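Print this article | E-mail to a friend

Search Articles Keyword Go

The fruit comes first, says Savita Bisht

I got to Savita Bisht's place at 9 in the morning with a bag of pastries and a long list of questions about wall baskets, and she took the pastries out of my hands and asked if I'd had any breakfast. I hadn't. So the first half hour of this interview happened standing up, with crumbs, and I didn't write down nearly enough of it.

Savita helps people set up small kitchens. Really small ones, the kind where opening the oven means you have to leave the room. She started in her own apartment on Clester Street, moved on to her cousin's, then to her cousin's neighbors, and by now she's been through over 300 kitchens (she keeps a notebook, and yes, I asked to see it, and no, I couldn't read her handwriting). Most of her jobs take one afternoon. She charges by the hour and she won't sell you anything.

"People call me and they say, I need more cabinets," she told me. "And I go over there and they have cabinets! They have cabinets full of lids. I had a lady in May with 30 lids. She owned 5 pots."

I asked what happened to the lids.

"We had a talk," Savita said, and reached for another pastry.

What I really wanted to hear about was fruit, though, because that's the thing her clients always bring up. Fouzia Farooqui, who passed me Savita's number in the first place, told me she used to throw out a bag of soft plums every couple of weeks. They were in the fridge drawer, under the lettuce, and she'd forget she'd bought them. Now she buys less of it and eats all of it, and she credits the whole change to moving the stuff up off the bottom shelf and out where she could see it. 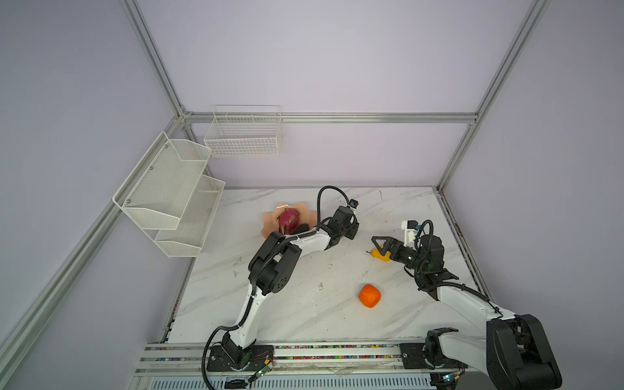
Savita's rule is that fruit gets its place before anything else does, before the toaster, before the knife block, before that big ceramic rooster your aunt gave you. She likes to decide it while the walls are still bare or close to it. "Put up your baskets and then leave them alone for a day," she said. "Walk past. See if your hand goes there." I told her I'd never manage it, I'd have onions in there before the screws were tight! But she means it, and I do see why you'd want a stretch like that, with the white two-tier rack on one wall and the divided grid basket on the back one and not a thing in any of them yet, just a red dragon fruit down on its peach-colored mat and a yellow and an orange fruit out on the table. You can still change your mind at that point. Once the potatoes are in, she says, you're living with it.

She has feelings about the slanted front lip, too. She had a basket from a shop called Skastia on her own wall for years with a straight front, and she found she was always reaching up and over and coming down on top of the bananas. With the slant you can see what's in the lower tier without bending, or most of it anyway. "I'm not tall," she said. "I design for not tall."

And the divider? I have one at home and I've never known what to do with it. Savita puts the things that get eaten today on one side and the things that need a few more days on the other. Her daughter moves them around to annoy her.

We got onto mats after that, which I hadn't planned to ask about at all. Savita puts a soft mat under anything round or heavy, partly to stop it rolling and partly (she was a little shy about this) because she thinks one piece of fruit on a pretty mat makes people want to eat it. She buys them at Bhatt, the housewares place near the bus station, and she's picky about the color. Nothing with a pattern if the counter has veins in it. "Too much going on. You lose the fruit." She goes for peach or a plain yellow, and she likes a wavy edge, like a flower, so it doesn't look like something left over from lunch.

I asked her about dragon fruit, since I've bought exactly one in my life and let it sit there until I was scared of it. She laughed at me for quite a while. Cut it in half the long way and use a spoon, she said. Put it in the fridge for an hour first if the day is hot. A squeeze of lime, if you have one.

"And don't save it for guests," she added. "Everybody saves it for guests."

Before I left I showed her a picture of my own kitchen on my phone, which was a mistake. She zoomed in. She asked what was in the Rovar tin on top of the fridge, and I said tea, and she asked what kind, and I had to admit it was batteries. She told me to clear the wall next to the window, buy one basket, only one, and call her when it was up.

It's up. It has onions in it.

Print this article | E-mail to a friend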